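Household Robot Tips: Collecting Examples Without Losing Your Afternoon

Tips from the Parnside shared workshop, collected by Kekeli Ansah

My plan was to teach a simulated house robot to get through a bathroom door. The plan called for 2,400 example runs. I had a cup of coffee and a positive attitude, and the coffee lasted longer.
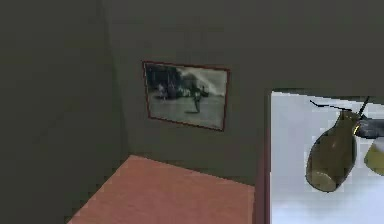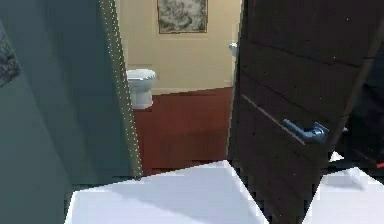 Start in the dull spots

Don't begin every run lined up with the door handle. A learner raised on perfect starts goes to pieces when it faces a blank wall. Mix in corners, doorways and the occasional long look at the art.

Keep your fumbles, but label them

I threw out 900 runs for being ugly. Selamawit Wako pointed out that some of them had a bad approach followed by a decent recovery, and recoveries were what we were short of. Tag them "recovered" or "gave up" and sort them later.

Change one thing at a time

Door angle first, then lighting, then wall color. I changed all three before lunch and spent the evening guessing which one had ruined everything.

Name files like a grown-up

"door_final_good2" is a cry for help. Use room, task, operator and run number. Ibsa uses initials, which works fine until a second I.M. joins.

Stop when you get bored

Bored operators take the same path every time, and the learner will copy it faithfully. I quit after 2 hours and go wash a dish by hand, old style.

Back up before you tidy

Ask Cameron about the folder called "junk." He'd rather you didn't.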